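Bed folding

Bed folding is the sorting and folding of clean clothes on top of a made bed, in place of a table, an ironing board or the floor. The term covers both the ordinary household habit and a set of more formal methods promoted under that name in housekeeping manuals. The habit is very old and hardly written about. The methods are recent, and most of the claims made for them rest on little evidence.

Description

The bed is made first, usually with a quilt or other top cover pulled flat. Clothes are tipped out at one end, picked up one at a time, shaken, laid down and folded. Finished items are stacked near the pillow or moved straight to a drawer. Methods differ over the order of work, and chiefly over whether to sort before folding or to fold each piece as it comes to hand.

Shirts and hooded tops are the garments most often discussed, as a collar or hood makes one end thicker than the other. The common way is to lay the garment face down, bring the sleeves across the back, and turn the hem up towards the neck. On a soft surface the first fold tends to shift while the second is being made.

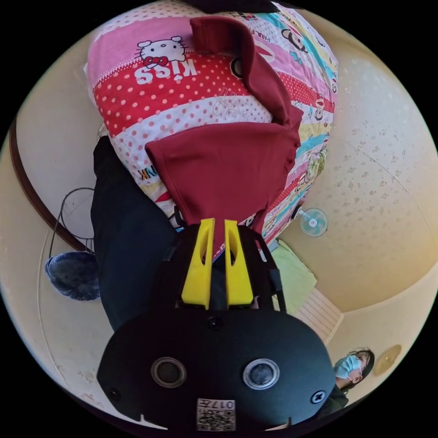

A dark red garment draped over a striped quilt with a Hello Kitty face.

Origins of the term

The phrase is commonly credited to Beatrice Kirui, whose household guide The Made Bed was put out by the small press Nesel. The credit is doubtful. Kirui uses the words only twice and does not define them. An earlier leaflet given away by the linen shop Hurnance tells customers to "fold on the bed, not on your knee", and the advice was plainly not new then either.

The fuller "Lyimo method", named after the housing estate where it was first taught, comes from classes run by Erick Mwaipopo. It sets out 23 steps for a full basket of washing. Later writers have pointed out that several of these are the same step done with a different sleeve. Mwaipopo's handbook says that the order of the steps must not be changed and gives no grounds for this.

Surface and cover

A mattress gives under the hand, and a padded quilt gives more. Supporters say that the give is kind to the wrists. Peninah Kashindye, in a long and mostly hostile review of the handbook, replied that it also makes a sharp crease nearly impossible, and that anyone who cares about creases will end up at the table anyway. Her own advice, to put a large tray on the bed, has not caught on.

There is also disagreement over patterned covers. Some manuals call for a plain one, arguing that small items such as socks get lost against a busy print. The argument may hold for socks. It is much weaker for larger clothes in one solid colour, which stand out well enough against stripes, spots or cartoon figures. The housewares maker Ikness once sold a plain grey "folding cover" at a price of 32 francs, and the loudest warnings against patterned quilts appeared in its own catalogue.

Light and room

Good light is said to matter more than the surface, mainly for telling navy from black and for finding stains before a garment is put away.
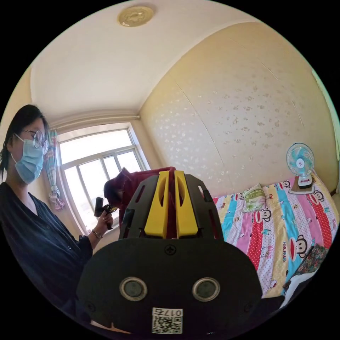
Window light is the usual choice in small bedrooms, where a ceiling lamp often leaves the person folding in their own shadow. Manuals that insist on a bed placed directly under the window seem to have been written for larger houses. A simpler measure is to get the curtain out of the way: a narrow one gathered and tied in a bunch at the side leaves most of a large window clear, and bright daylight can then come well into the room. How far the bed stands from the glass makes little difference after that, at least by day.

Folding in pairs

Sheets and duvet covers are easier with two people. For clothes the benefit is less clear. Soo-ah Kwon kept a household diary in which she timed herself folding alone and with her sister, and found the pair quicker for bed linen and slower for everything else. This was one home with one narrow bed, and Kwon herself warned against making much of it. It is nevertheless quoted in most later guides, generally without the warning.

Claims and criticism

The best-known claim is that bed folding makes people tidier, the reasoning being that the bed must be cleared before anyone can sleep in it. Beat Widmer put this to readers of his newsletter and received 400 replies. Many described moving the unfolded pile to a chair at night and back to the bed in the morning. Widmer took the replies as support for the method. It is hard to see how.
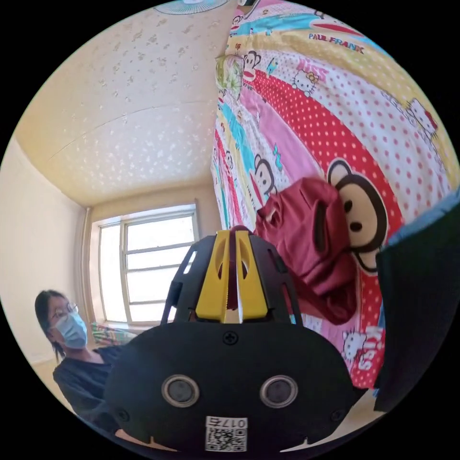

Crumpled dark red garment against a quilt printed with cartoon monkey faces and the name PAUL FRANK.

A second claim, that clothes folded on a bed crease less in the drawer, has no known source. Kirui does not make it. The handbook does, on page 4, but refers the reader to Kirui.

Concerns about cleanliness are raised from time to time, chiefly over pet hair and dust on the top cover. Shaking the cover out first is the usual answer. Kashindye suggests folding on the clean sheet instead, with the quilt turned back.

See also

Airing cupboard
Ironing board
Linen press
Quilt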